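Sanctions, Boycotts and Open Letters
Handout for Week 6, International Politics and Human Rights
Instructor: Wanting Bai

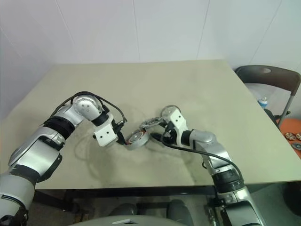 Fig. 1. Two robotic arms at a beige table, with a round silver disc held in the left gripper.

1. Terms used this week

A sanction is imposed by a government or a group of governments. It has legal force, and a company that ignores it can be fined. A boycott is a choice made by buyers, teams, universities or other private groups. It has no legal force. Students mix these up every year on the midterm, so please learn the difference now.

An export control is a rule about what may be sold abroad and to whom. It can apply to a finished machine, a single part, software, or technical advice. A "dual-use" item has both civilian and military or police uses. Most of the hard cases in this unit are dual-use cases.

Divestment means selling shares or ending a financial tie.

2. Class case: Holtena and Plosska

Holtena makes factory equipment. Plosska buys it and resells it overseas. In May a campaign group published an open letter with 139 signatures asking Holtena to stop selling through Plosska until the final buyers were named. Holtena replied that it had broken no law. Plosska did not reply.

Points to notice when you read the packet:

The letter makes two requests. The first is disclosure of buyers. The second is a pause in sales. Holtena's reply deals only with the second.

The signers include former officials, clergy and academics. Gu, in the assigned reading, argues that long lists of names get press coverage but rarely move a company unless customers are among them. Jevason disagrees and says the list matters most to lawmakers. Be ready to say which view fits this case better.

Legal and acceptable are separate questions. A sale can be lawful and still draw criticism.

3. Why targets are chosen

Campaigns usually pick a target that is well known, has something to lose, and can grant the request. Holtena meets the last two tests. Whether it meets the first is open to debate.

4. Assignment

Write a response to the open letter from the point of view of Holtena's board. Limit 2 pages, double spaced. Cite at least one of the assigned readings. Worth 100 points. Due 8/10/18 at the start of class. Late papers lose a full grade.

Bring the packet to section. We will start with Plosska's silence and what the campaign could do about it.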